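Le **fil du bois** désigne l'orientation générale des fibres par rapport à l'axe d'une pièce sciée. Il se distingue du grain, qui concerne la grosseur et la répartition des éléments anatomiques, et de la figure, terme réservé au dessin apparent sur une face. Dans l'usage des ateliers, les trois mots sont souvent confondus.

## Origine anatomique

Dans les résineux, les trachéides forment plus de neuf dixièmes du volume et s'alignent sur l'axe du tronc. Dans les feuillus, la même direction est donnée par les fibres et les vaisseaux. Chaque saison de végétation dépose une couche de bois initial, puis une couche de bois final, généralement plus dense. Le contraste entre ces deux couches produit les lignes visibles après sciage.

Le fil est dit *droit* lorsque les fibres restent parallèles à l'axe, *tors* lorsqu'elles s'enroulent autour de la moelle, *ondulé* lorsqu'elles oscillent, et *contrefil* lorsque le sens d'inclinaison s'inverse d'une couche à l'autre. Le contrefil est fréquent chez plusieurs essences tropicales.

## Influence du débit

Le mode de sciage détermine la figure. Un débit sur quartier, où les cernes rencontrent la face sous un angle proche de la perpendiculaire, donne des lignes serrées et à peu près parallèles. Un débit sur dosse coupe les cernes tangentiellement et fait apparaître des ogives. Les débits intermédiaires sont classés sous le nom de faux quartier.
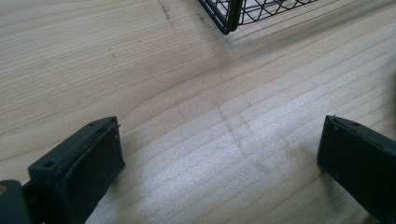 La lecture du fil précède toute opération de rabotage. L'outil doit travailler dans le sens où les fibres remontent vers la surface, faute de quoi il les soulève et provoque des éclats. Sur une face claire, les lignes longues et rapprochées donnent une première indication ; un faible cintrage, comme les arcs peu marqués qui se dessinent vers le milieu du plateau avant de redevenir rectilignes, invite à contrôler aussi le chant. Un éclairage rasant facilite l'examen, mais un reflet blanchâtre peut atténuer le dessin – il suffit alors de changer d'angle d'observation.

## Propriétés mécaniques

Le bois est un matériau anisotrope. Sa résistance à la traction est maximale dans l'axe des fibres et décroît rapidement dès que la charge s'en écarte. La pente de fil, rapport entre la déviation des fibres et la longueur sur laquelle elle est mesurée, figure pour cette raison parmi les critères du classement visuel des bois de structure. Une pente de 1 sur 16 correspond ainsi à une déviation de 2,5 mm sur une longueur de 40 mm.

Le retrait dépend également de la direction considérée : presque nul dans le sens axial, il est plus élevé dans le sens radial et maximal dans le sens tangentiel. Les pièces débitées sur dosse tendent donc à tuiler davantage au séchage – effet que l'on limite, dans les panneaux collés, par l'emploi de lames étroites.

## Finition

Une finition mate conserve la lisibilité du fil sans en accentuer le relief. Les huiles renforcent le contraste entre bois initial et bois final. Le ponçage s'effectue parallèlement aux fibres, les rayures transversales restant apparentes après application du produit.

## Voir aussi

- Cerne
- Débit du bois
- Maille (bois)
- Retrait et gonflement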